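Cold Rooms in Idmont: Where the Heat Goes in Older Rentals
Building Science project, final report
Tùng Triệu

1. What I wanted to find out

Started with my own room. Freezing all winter, radiator too hot to touch, still freezing. Landlord says the windows. Neighbor says the walls, everybody says the walls, because most of the older places in Idmont are solid brick with nothing inside them. So the question became: when a tenant says a room is cold, what is the tenant blaming, and is that where the cold is coming in?

Not trying to do a full energy audit. No budget, no blower door. Smoke pencil, a cheap infrared thermometer, a clipboard. One semester.

2. Survey

Paper forms in mailboxes on the streets around Kaletti Court, plus a link. Got 134 back. One page, mostly check boxes, with a space at the bottom for anything else. The space at the bottom was the best part and I should of made it bigger.

Most people checked "walls" or "windows" as the main cause. Hardly anyone checked "doors inside the apartment," which I nearly left off the form. Floors came up more than I expected, mainly from people living over a garage or a passageway.

Some of the written answers:

"Bedroom fine if the door is shut, but then the kitchen is an icebox."

"I tape the windows in fall and it does nothing."

"Cold comes from the hall. Always has."

The hall answer kept coming back in different words. At that point I changed the plan for the visits.

3. Visits

23 apartments, all people who gave a phone number on the form. Same routine in each one. Heat on, everything shut, wait. Surface readings on outside wall, inside wall, window glass, window frame, floor by the outside wall, floor in the middle. Then smoke pencil around every opening. Then open the door to the stairwell or hall and do the smoke again.

Problems. The thermometer does not like shiny surfaces so glass readings are junk unless you stick tape on first, which I learned halfway thru. Early glass numbers thrown out. Two places had the heat off when I got there and had to be rebooked. One tenant had a fan heater pointed at the wall I was measuring. Wind was different every visit and I had no good way to correct for it.

4. Results

Outside walls were cold to the touch everywhere, no surprise. Solid brick, plaster straight on it. People are right that the wall is cold. Sitting next to it feels bad even when the air is ok, because you lose heat to the cold surface.

But the smoke mostly moved somewhere else. Worst leaks were at the entry doors. No sweep on the bottom, or a sweep worn down to nothing. Stairwells in these buildings are unheated and the street door gets propped open for deliveries, so the stairwell is basically outdoors. Warm air goes up and out at the top, cold air comes in under the doors at the bottom. Ground floor tenants feel it the worst, top floor tenants open windows in January. Same building!

Windows were mixed. Old ones with storm panels did better than newer ones put in badly. Gap was in the frame, and the tape people use goes on the glass side, so it misses the leak.

Inside doors: matter more than I thought. Leaving one open to an unheated back room turned the whole apartment into one big cold space. Closing it was free.

5. Cost

Only one tenant kept full bills. Last heating season they used 3,205 kilowatt hours on electric heat in a small apartment, on top of the radiator, which is included in the rent. Can't say how much of that was the door. Would need a second winter with a sweep installed and similar weather. Didn't have one.

A brush sweep from the hardware store is cheap and goes on with a screwdriver. Insulating a solid brick wall is a whole different job: lose floor space, moisture risk if done wrong, and a renter can't do it anyway. So order of work for a renter, going by what I saw:

Door sweep on entry door
Close doors to unheated rooms
Seal window frames, not the glass
Move the bed or desk off the outside wall
Ask landlord about a closer on the street door

6. Limits

Small sample, and people with cold rooms are more likely to send the form back. One person taking readings, with no repeat visits. Mostly one type of building. No airflow numbers, just smoke going sideways or not going sideways. Section 4 is observations and I tried to word it that way.

7. Doors and brick

If I did it again I would drop the window section and spend all the time on these, an open door inside and then bare brick with its mortar joints. Joints especially. I never tested if air gets through old mortar and I think in a few places it did.

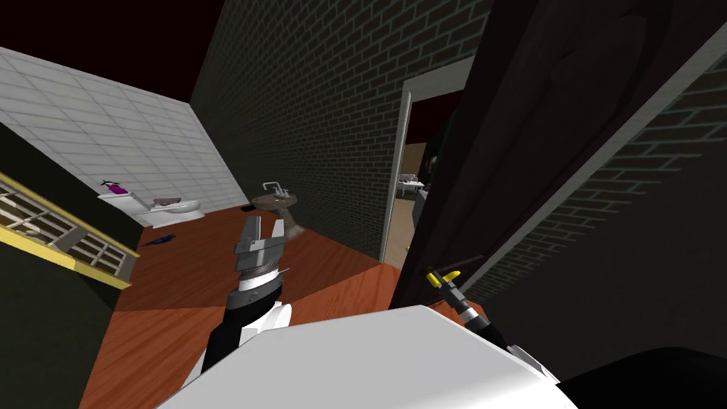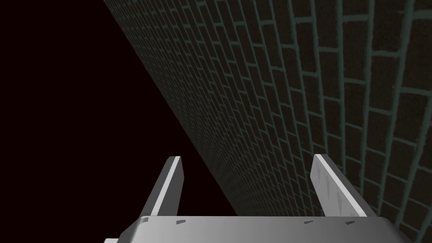 Erhan Sönmez read the draft and objected to the order of work, saying the closer on the street door should come first, since one closer helps every tenant on the stairs and a sweep only helps the person who buys it. He also wanted the stairwell temperature logged for a full week before anyone claims it is "basically outdoors." Fair on both. I left the list as it is because it is for renters, and they can't make the landlord buy a closer, but the logging should of been done and it's the first thing for whoever picks this up next winter. Forms and raw readings are in the department folder, early glass numbers marked in red, don't use those.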